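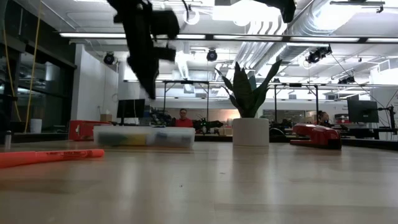
Is the Yamila Núñez karaoke mic worth the money?

It's worth it if you already love her and you sing mostly her stuff. Everybody else should get the plain Massawe one and spend the change on snacks.

Print this page | E-mail to a friend

Last updated: December

OK. Quick one, I have a recap to finish and the reunion episode is still sitting on my DVR.

So you know Yamila. Two seasons on Garnar Heights as the mean stepsister, then the breakup, then the breakup album, then the perfume that smelled like a dentist's office. Now a microphone. It's called the Drasico Diva by Yamila Núñez and it costs $43. Pink. Very pink. There's a ring of lights around the top that pulses when you hit a note and also when you cough, set it down, or own a dog.

Sound first I guess. Fine? Louder than expected. The speaker is in the handle so you're holding the thing that's yelling, and after three songs my palm was buzzing. Bass is nonexistent. On ballads it's pretty forgiving, on anything fast it turns to mush. There's an echo knob and the echo goes from "shower" to "hostage in a cave." Leave it on shower.

Then the Yamila button. Press it and she talks to you. In her real voice, recorded for this, supposedly in one afternoon between flights. Things she says:

"You ate that."

"Again, but with your chest."

"Mama's proud."

She is 26. Whose mama. My sister pressed it eleven times in a row and got "Mama's proud" for seven of them, so the shuffle is not really a shuffle.

The songs come through the Zostov app, and this is where I get cranky. 289 songs in the free part. Sounds like plenty. Scroll down and a whole lot of it is Yamila remixes, Yamila acoustic, Yamila holiday, and the theme from Garnar Heights in four different keys. No "Cold Side," her one real hit!! That's in the paid tier. You bought her microphone and you can't sing her song without a subscripton. Whoever came up with that should be written off the show in a boating accident.

Also the app wants your birthday, your contacts, and your location. For karaoke. I said no to all of it and it sulked a bit but still worked.

Battery -- box says all night. Mine died at 10:40 pm in the middle of my cousin's big finish, and we'd only started after dinner. It charges back up in two hours and you can't sing while it's plugged in, which I found out with guests standing there.

The stuff I liked. It's light. Pairing took maybe ten seconds. The duet mode is great if you can borrow a second one, it scores you against each other and the loser gets a sad trombone. And the case is nice, a real zipper, not that sticky snap thing the perfume came in.

For comparison I dug out the old Massawe from the hall closet. Gray, ugly, no lights, no talking. Sounds better. Works with whatever's on your phone. Battery went the whole party and it was still going while I did dishes. But did anyone fight over who got to hold it? They did not. They fought over the pink one. My aunt, who calls Yamila "that girl with the eyebrows," would not give it back.

So I don't know. As a microphone, C plus. As a piece of Yamila merch, A minus, easily the best thing with her name on it, and I'm including the album. Buy it on sale. Don't pay for the app unless you truly need "Cold Side" in your living room, and if you do, split it with somebody.

Three out of five. Would be four if the dog could set foot in the room with out starting a light show.

Recap goes up tonight if I stay awake.

Print this page | E-mail to a friend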